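Setting exposure and masks for a wrist camera stream

Posted 7 May 2020 by Lucía Aguirre

Applies to: Jenden 2 and later

This page covers how to set up the wrist camera in Jenden so that the perception node gives stable results when the arm is working near a window or another strong light source. It assumes the camera driver is installed, the hand-eye calibration is done, and you can see a live stream in the viewer. If you still need to calibrate, do that first. The mask you draw here is stored in image coordinates, so it will be wrong if someone later moves the camera on its bracket.

You will need the Jenden command line tool, write access to the cell's config folder, and an object to test with. Set aside part of an afternoon if the light in your room changes a lot.

1. Turn off auto exposure

Most small cameras ship with auto exposure on. On a fixed camera this is often fine. On a wrist camera it causes trouble, as the amount of bright background changes every time the wrist tilts. The driver darkens the whole image, the table goes nearly black, and the segmenter drops the object halfway through an approach.

Open camera.conf and set:

auto_exposure = off
auto_gain = off
auto_white_balance = off

Restart the driver. Changing these values while it is running works on some cameras and fails silently on others, and the restart takes only a few seconds.

2. Pick the pose to tune in

Move the arm to the pre-grasp pose for the task. Do not tune in the home pose. The home view usually shows a different part of the room, and the numbers you get there won't carry over.

The gripper should be open to the width it will have during the approach. The mask in step 4 depends on it.

Save the pose under a name you'll recognize later:

jenden pose save pregrasp_tune

3. Set the exposure by the table

Expose for the work surface and the object, and let the window clip. The planner has no use for anything outdoors, so a washed-out background costs you nothing.

Start the histogram tool with a region on the tabletop:

jenden hist --region table

Raise or lower the exposure value until the median of the table region is near the middle of the scale. On our bench it settled at 102. Then check the object itself. Shiny or see-through things such as glass will have highlights that clip, and you can live with small ones. If a highlight covers a large share of the object, bring the exposure down a little and check the table again.

The view we tuned against has a red glass vase and red flowers close to the fingertips, with the window filling much of the right side behind them.

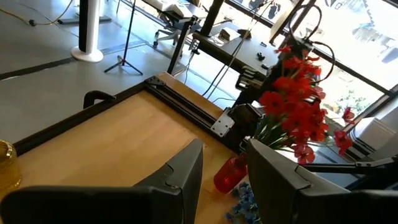 4. Draw the finger mask

The two fingers take up both lower corners of the view. Without a mask, the segmenter tends to join a finger to whatever it overlaps, and you get one large blob that the grasp planner can't use.

Start the mask editor:

jenden mask edit --pose pregrasp_tune

Draw one polygon around each finger. Follow the outline loosely and leave a margin of a few pixels. A tight mask looks better but leaves a thin dark edge whenever the finger flexes or the image is slightly blurred by motion.

Save the mask and repeat with the gripper closed. Jenden reads the gripper width from the controller and blends between the two masks. If your gripper doesn't report its width, use only the open mask and turn blending off:

mask_blend = off

Small items lying right next to a finger will be partly covered by the mask. That can't be avoided from one viewpoint. If the task involves low objects near the fingertips, add a second look pose further back and merge the two results before planning.

5. Limit the depth range

The background in a typical lab is full of things that look like obstacles or targets: chairs, tripods, cables, a second arm. Drop them by distance before they reach the segmenter.

Set the crop volume in the robot base frame and leave the camera frame alone. A crop in the camera frame swings around with the wrist. Use the four corners of the table and add a little height:

crop_frame = base
crop_source = table_corners
crop_margin_mm = 200

If your table has a raised rail or brackets at the edge, keep those inside the collision model even though they're outside the region used for object detection. Octavio Benavides has a note on this in the Mornama planner docs. The short version is that the two volumes are separate settings and should stay separate.

6. Check the result while moving

A still view proves very little. Record a slow approach and play it through the segmenter:

jenden record --traj approach_slow --out tune01
jenden replay tune01 --show labels

Watch the label on the object. It should keep the same ID from start to end. Our recording was 2,455 frames, and it helps to step through the last part by hand, where the object is large and the fingers are close to it.

Common problems

The label flickers when the wrist rotates toward the window. Check that auto gain is really off. Some drivers turn it back on when exposure is set by hand.

The object and its base are split into two labels. This is common with clear or translucent containers that hold something solid. Raise merge_distance a step at a time. Too high and it will pull in neighboring items.

Depth has holes on the glass. Stereo and structured light sensors both struggle here. Turn on fill_from_mask, which estimates the missing area from the color outline, and lower the approach speed.

Everything worked in the morning and fails later in the day. Save two exposure profiles and switch between them with jenden profile use. Dirk Kramer wrote a small script that picks the profile from the table median at startup. It's in the tools folder as pick_profile.

Next page: Merging two look poses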